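Home | Classes | Handouts | Supplies | Contact

Flat Peyote for Beginners, Handout 3
Last updated: November

Welcome back! Tonight we tackle odd-count flat peyote, and I promise the turn is far friendlier than its reputation. Pick up 101 beads for your first two rows and keep the tension snug — your thread should hug the beads without puckering.

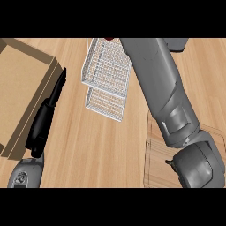 At the end of every second row there's no "up" bead to catch, so you loop under the edge thread and go back through the last bead. Inês Loureiro's trick is to turn the work over first, and I love it!

Homework: stitch 64 rows in two colors and bring it on Saturday. Sofia Vieira will show us how to zip the ends into a bracelet — such a satisfying moment.

Print this page | E-mail this page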